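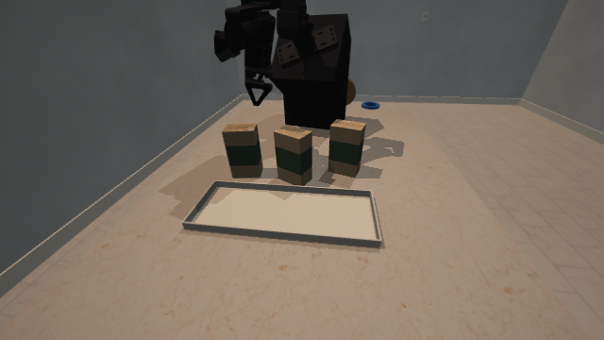

Vikovow Rural Wireless Extension
Interim progress report to the funding body
Reporting date: March 14, 2021

1. Purpose

This report sets out the state of the fixed wireless and mobile coverage works in the Vikovow valley, the changes made to the programme since the last report, and the spending position against the approved grant. It should be read with the site schedule and the risk register, both of which have been sent under separate cover.

2. Position against programme

The grant covers 223 premises that had no usable fixed line service when the survey was done. At the close of the reporting period, 133 of these are connected and have passed the acceptance test. A further 52 have the outdoor unit fitted but are waiting for the Udard relay mast to go live. The remainder are in the upper part of the valley and depend on the Brabec mast, where works have not yet started above ground.

The Vikovow main mast has been in service throughout the period. It had two unplanned outages. The first was a failed rectifier in the power cabinet, which was replaced from spares the same day. The second followed a fault on the leased backhaul circuit and was cleared by the circuit supplier. Neither outage led to claims from customers under the service terms.

3. Udard relay

The foundation was poured and cured before the cold spell. The steelwork is up and the feeder cables are in place and weatherproofed. The power connection is late. The network operator moved the date twice, and the second change pushed it past the end of the present quarter. We have asked for a temporary supply and hold a quotation for a generator, but have not placed the order, as the fuel cost over more than a few weeks would exceed the contingency held for this site.

Alignment of the microwave link between Vikovow and Udard was done on battery power. Received signal level was within 2 dB of the figure in the link plan, and the link was left up overnight with no errors logged. It has since been switched off and the dishes locked. 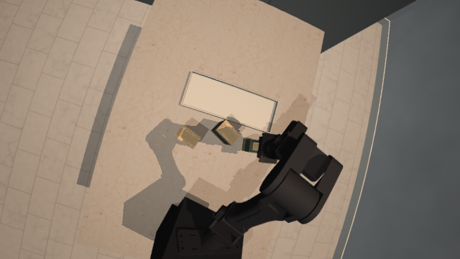 The access track needs a further load of stone at the lower bend before the cabinet can be delivered. The landowner has agreed to this in writing, on condition that the gate is kept shut during lambing.

4. Brabec mast

Planning consent was granted with two conditions. The equipment cabinet must be finished in dark green, and no work may be done on the eastern boundary until the nesting season has ended. The first has no effect on cost. The second moves the fencing to the end of the job, and the revised programme now shows the mast going live in June if the ground works begin on time.

Trial pits found rock at a shallower depth than the desk study assumed. The foundation has been redesigned as a rock-anchored slab. The new design uses less concrete but needs a drilling rig for three days – the net change is a small increase, which has been met from contingency.

5. Customer equipment

Indoor routers are being supplied by Cadora. Some 600 units were ordered so that the same model could be used for this project and for replacements on the existing network. Two batches have arrived. A sample from each batch was tested for throughput, power draw and restart after loss of supply. One unit in the second batch would not hold its settings after a restart. Cadora has accepted the return and has issued a firmware change, which will be loaded on all units before they leave the store.
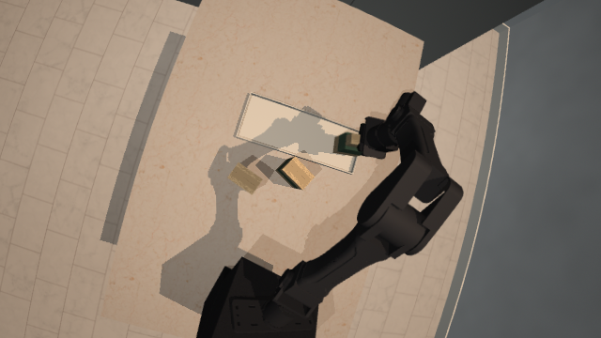 Robot arm holding a small block over one end of a clear tray (simulation).

Installers continue to report that wall brackets supplied with the outdoor unit are too short for houses with deep eaves. A longer bracket has been sourced locally and added to the van stock. Average time on site per installation has fallen slightly, mainly through fewer second visits.

6. Spending

Spending to date is below profile. The underspend arises from the late power connection at Udard and the late start at Brabec, and is a matter of timing only. No change to the total grant is sought. We ask for consent to carry the unspent part of the civil works line into the next quarter, and to move the cost of the longer brackets from the materials line to the installation line.

7. Risks

The Udard power date remains the main risk and is rated high. Weather at Brabec is rated medium. The router supply risk has been lowered from high to medium and will be closed once the final batch has been tested.

8. Next period

Stone to the Udard track and delivery of the cabinet.
Ground works and drilling at Brabec.
Firmware loading and release of the Cadora routers to installers.
Drive test of mobile coverage on the valley road, to be repeated after Udard goes live.

The updated site schedule will be issued with the next claim.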